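바닥에 앉아서 옷 개기

여름옷을 한 번 정리해야지 하고 미루다가 8월이 거의 다 갔다. 결국 오늘 오전에 방바닥에 돗자리를 깔고 시작했다.

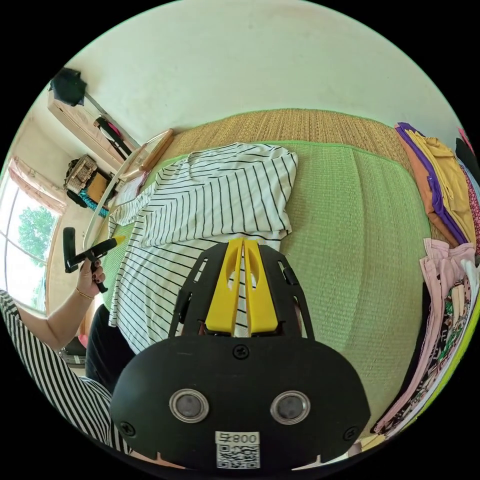
옷장에서 꺼낸 것과 빨래 걷은 것을 한꺼번에 하려니 양이 꽤 됐다. 예전에는 침대 위에서 갰는데 매트리스가 푹신해서 옷이 자꾸 밀리고, 허리를 어정쩡하게 굽히게 된다. 작년부터는 그냥 바닥에서 한다. 바닥에 바로 놓으면 머리카락이 붙어서 돗자리를 까는데, 초록색 돗자리는 시장 안쪽 그릇 가게에서 3,490원 주고 산 것이다. 살 때는 소풍용이었다. 소풍은 두 번 갔고 그 뒤로는 계속 빨래용이다. 짜임이 약간 거칠어서 셔츠가 미끄러지지 않는 점이 마음에 든다.

제일 귀찮은 건 셔츠다. 티셔츠는 대충 접어도 모양이 나오는데 깃이 있는 옷은 그렇지가 않다. 흰 바탕에 검은 가로줄이 가늘게 들어간 셔츠가 하나 있는데, 줄무늬라서 비뚤게 접으면 바로 티가 난다. 대신 줄을 기준으로 맞추면 되니까 어떻게 보면 민무늬보다 쉽다. 나는 줄무늬 옷이 많은 편이다. 살 때는 다 다르다고 생각하고 샀는데 모아 놓으면 다 비슷하다. 엄마가 볼 때마다 또 줄무늬냐고 한다.

셔츠 개는 순서는 이렇게 정착했다.

먼저 단추를 잠근다. 전부 잠그면 오래 걸려서 맨 위, 가운데, 맨 아래만 잠근다.
앞판이 바닥으로 가게 뒤집고 손바닥으로 등 쪽을 한 번 쓸어 준다.
한쪽 옆을 어깨 중간쯤에서 안으로 접고, 소매는 접은 선을 따라 아래로 내린다.
반대쪽도 똑같이 한다. 이때 양쪽 폭이 다르면 다시 한다.
밑단을 먼저 손가락 두 마디만큼 올려 접고, 나머지를 반으로 접어 올린다.
뒤집어서 깃을 세웠다가 다시 눕힌다.

밑단을 먼저 조금 올리는 건 예전에 읽은 책에서 배웠다. 구드룬 하이트만(Gudrun Heitmann)이라는 사람이 쓴 얇은 살림책인데, 중고 서점에서 4,000원에 샀다. 내용의 절반은 식탁보와 침대 시트 이야기라서 우리 집과는 별 상관이 없고, 쓸모 있는 건 셔츠 부분과 양말 부분 정도였다. 책에서는 셔츠 안에 얇은 종이를 한 장 넣으라고 하는데 그건 해 보고 그만뒀다. 종이를 꺼내고 다시 넣는 게 더 일이다.

옷 무더기는 색으로 나눈다. 종류별로 나누는 게 정석이라고 하던데 나는 아침에 옷을 고를 때 색부터 생각하는 사람이라 이쪽이 맞다. 노랑, 보라, 주황처럼 진한 색을 한 무더기로 쌓고, 연분홍이랑 꽃무늬는 따로 쌓는다. 줄무늬는 어디에 넣을지 늘 고민하다가 마지막에 흰옷 쪽으로 보낸다. 진한 색 무더기에는 집에서 입는 옷이 많고 꽃무늬 쪽에는 밖에 입고 나가는 옷이 많아서, 결과적으로는 용도별로도 얼추 나뉜다.

꽃무늬 옷 중에 Bellis라는 상표가 붙은 블라우스가 있다. 몇 년 전에 세일할 때 산 것인데 올여름에는 한 번도 안 입었다. 작년에도 한 번인가 입었다. 목둘레가 좀 답답한데 천은 멀쩡해서 매번 다시 개서 넣는다. 이번에도 손에 들고 한참 있다가 다시 갰다. 내년 여름에도 안 입으면 동생 주기로 했다. 동생한테는 아직 말 안 했다.

중간에 나온 문제들도 적어 둔다.

노란 티셔츠는 겨드랑이 쪽이 누렇게 변한 줄 몰랐다. 원래 노란색이라 눈에 안 띄었는데 창가에서 보니까 색이 다르다. 과탄산소다를 푼 따뜻한 물에 30분 담갔다가 다시 빨아 볼 생각이다. 안 빠지면 잠옷으로 돌린다.

주황색 반바지는 고무줄이 늘어났다. 고무줄만 갈면 되는데 작년에도 같은 말을 했던 것 같다. 일단 반짇고리 옆에 뒀다.

보라색 카디건에는 보풀이 많았다. 보풀 제거기를 찾다가 포기하고 눈썹 가위로 큰 것만 잘랐다. 생각보다 볼 만하다.

옷걸이에 걸 것과 갤 것을 나누는 기준도 전에는 없었는데 이제 좀 생겼다. 다림질을 해야 입을 수 있는 건 걸고, 탁탁 털어서 바로 입을 수 있는 건 갠다. 이 기준대로라면 줄무늬 셔츠는 걸어야 맞다. 그런데 우리 집 흰색 행거가 이미 꽉 차면 옷끼리 눌려서 걸어도 구겨진다. 그래서 자주 안 입는 셔츠부터 개기로 했다. 나무 옷걸이는 어깨가 두꺼워서 자리를 많이 차지한다. 코트 때문에 산 것이라 여름에는 빼 두었다가 겨울에 다시 꺼내는 게 나을 것 같다.

다 갠 옷은 세워서 넣느냐 눕혀서 쌓느냐가 남는데, 나는 서랍에는 세우고 선반에는 눕힌다. 선반에 세웠더니 하나 꺼낼 때마다 옆으로 우르르 넘어졌다. 칸막이를 사면 된다는데 칸막이까지 사고 싶지는 않다. 바구니에 넣어서 세우는 방법도 있어서 양말과 손수건은 그렇게 한다.

장 위쪽은 이번에 손을 안 댔다. 위에 올려 둔 물건은 의자를 가져와야 내릴 수 있어서 항상 다음으로 밀린다. 비가 올 때마다 우산 하나는 까치발로 꺼내 쓰면서도 우산 자리를 안 바꾸고 있다. 현관에 우산꽂이를 놓을까 했는데 현관이 좁다.

창문을 열어 놓고 했더니 밖에서 매미 소리가 꽤 컸다. 커튼은 빨 때가 됐다. 분홍색이라 때가 잘 안 보이는데 만져 보면 먼지가 느껴진다. 여름옷을 다 넣고 나면 커튼을 떼서 빨 생각이고, 커튼은 마르면 바로 다시 달면 되니까 개는 일이 없어서 좋다.

점심 전에 끝날 줄 알았는데 끝내고 보니 오후 두 시가 넘었다. 밥은 비빔국수로 먹었다. 돗자리는 물티슈로 한 번 닦고 반으로 접어서 장 옆에 세워 놓았다. 겨울옷은 아직 상자에서 안 꺼냈고, 그건 추석 지나고 한다.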